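I strip the bed every Sunday, and I've learned to dump the clean laundry on the mattress before I make it up again. It means I have to fold it all or sleep on it! Ribbed knits go first (they crease if they sit in the pile) and I fold mine in thirds, sleeves in, never on a hanger. Mine stretched almost 3 inches that way.

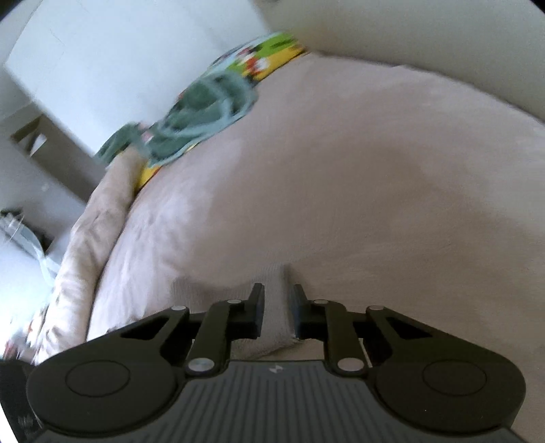 Uchenna Odukoya
Home Tips Writer

Lay knits flat and smooth them with your palms, going with the ribs.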